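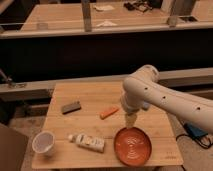
Veerle Boersma wrote under my last post that a table is for eating at, and that if I want to put things on it between meals I should get a shelf like everybody else. She went on a little (Veerle, you know I love your comments, please keep them coming), and she finished by asking whether I had ever once gone to bed with the table completely cleared. I thought about that for longer than I'd like to say, standing at the sink, and the answer is yes, twice, and both times I had company coming the next morning.

So this post is about the table. I've been meaning to write about it anyway, ever since we started the Great Sorting in May, and Veerle has given me the push.

It's the light wood one with the pale planks, the one that isn't quite as square as a table ought to look. I got it from Tove Hedegaard when she moved to the smaller apartment, and it came up our stairs on its side with Siebe Maes underneath and me above giving directions that didn't help. We set it down, had coffee on it, and that was that. I was going to look for something bigger. I never did look for something bigger. You can still see the lines between the planks, very faint, and I've always liked the soft grain on it, which shows up best early in the day before I've covered it all up with my business.

And I do cover it up. Veerle is right about that. Right now it has the reddish plate on it, the white plastic bottle lying down, the cup, the orange thing and the dark block, and every one of those has somewhere else it's supposed to live. I'm not going to pretend otherwise. But I've started to think there are different kinds of stuff on a table, and that they don't all deserve the same scolding.

Take the plate. I would happily leave that plate out all year. It's a round one, somewhere between red and orange, with a darker brownish rim that stands up a bit, and it has a shine inside that catches whatever light is going. It came from the church sale in Gurkis, out of a box that said KITCHEN ODDS, and I had already walked past the box once when Marijke Mertens called me back to it. There's only the one. I looked for its brothers and sisters all the way to the bottom, through pie tins and a gravy boat with no spout to speak of, and it was all by itself. It doesn't match anything I own. For a while I kept it in the cupboard under the good white ones, and do you know, I used it perhaps three times in a whole winter, because lifting seven plates to get at one is the kind of thing I'll do for guests and never for myself. Since it's been living on the table I use it every day. Toast, mostly. Cut apples. A sandwich if I'm being proper about lunch.

That, I'd argue, is a plate in its right place, even if the right place is wrong according to the shelf people.

The bottle is another matter. I lay bottles down when they're getting toward the end, so that what's left will run toward the cap, and then I forget that I've done it and the bottle becomes part of the landscape. My mother did this with everything (ketchup, shampoo, the hand lotion by the phone) and I swore I wouldn't, and now look at me. The trouble with a bottle on its side is that it takes up three times the room of a bottle standing up, and you find yourself setting things down around it as though it were a sleeping cat. Siebe will actually move his elbow to make room for one. He won't pick it up. I've watched him eat a whole dinner like that, one arm tucked in, perfectly content.

So, new rule, and I have written it on the pad by the stove: bottles stand up or they leave. If there's only a spoonful left in one, I use it up that day or I pour it in with the new one. I've been through the bathroom with the same rule and it cleared more room than I expected, mostly shampoo.

Then cups. I don't think any household has ever solved cups. I had a little stretch of washing mine as soon as I'd finished with it, but I finish a cup the way other people finish a long novel, a bit at a time and with interruptions, and there's no good moment to call it done. The one on the table now is one of the cloudy see-through ones, whitish, and I'm fond of those because they weigh nothing and I can carry several at once. I used to have a great many more of them. They wander. I found one in the shed holding screws and I left it there, it looked settled.

What I've done about cups is to give each of us 2. That's all. The others are up on the high shelf, and anybody who wants a third has to get the step stool. It was Henk Van Loon's idea, he did it when all the children were home, and he told me that the first days were terrible and then it was as if there had never been any other way. We are still in the first days.

And then we come to what I call the lodgers. Every table has lodgers. They are the things that arrived for some perfectly good reason, and then the reason went away and they stayed. A block, an orange something, a battery that may or may not be any use, the piece that came off the blind. I've had lodgers on that table since before the clocks changed. You can't put them away because they haven't got an away. And you can't throw them out, because the minute you do you'll learn what they were for.

I used to have a bowl for lodgers, and then I had a full bowl. Then it was a drawer. Marijke says the drawer is how it starts and she's probably right, her sister had to have a drawer front taken off at Koster's to get at the batteries. What I do now is take one lodger each evening, only one, while the kettle's going, and I walk around the house with it until I've found where it belongs. Some nights that's quick. One night I went up to the attic and down to the cellar with a brass hook and ended up screwing it into the back of the pantry door, where it now holds the flyswatter, and I was so pleased I called Tove to tell her. She was very nice about it.

As for the table itself, I did give it a proper going-over when the Sorting began. Everything off, onto the chairs and the floor, and I wiped it down with warm water and a drop of dish soap, then went along the lines between the planks with a soft old toothbrush, and crumbs came out that I believe were Tove's. I let it dry overnight. I had half a jar of Clarnolar left over from the cutting boards, and I rubbed that in with a cut-up T-shirt and left it for 30 minutes before buffing. (Go thin! I went thick on the boards that time and they were tacky for a week.) It came up lovely. I made everyone come and put their hand on it.

Then supper happened, and by the time the dishes were done there was a cup on it, and the salt, and somebody's mail.

I don't mind as much as I used to, Veerle. I've had tidy tables in my life and I was mostly out of the house when I had them. I would like the bottle to go, and I'd like the lodgers down to a number I can manage. The plate stays. If you come by in the summer, and you know you're welcome to, I'll clear it all the way to the planks for you and you can choose which end you sit at. The far end is a little narrower, so if you like room for your elbows take the near one.

Next time I'll get to the pantry, which I've been putting off. Marijke has offered to come and be strict with me about the jars. If any of you have a good way of keeping lids together with the things they fit, please leave it in the comments, and please don't say a drawer.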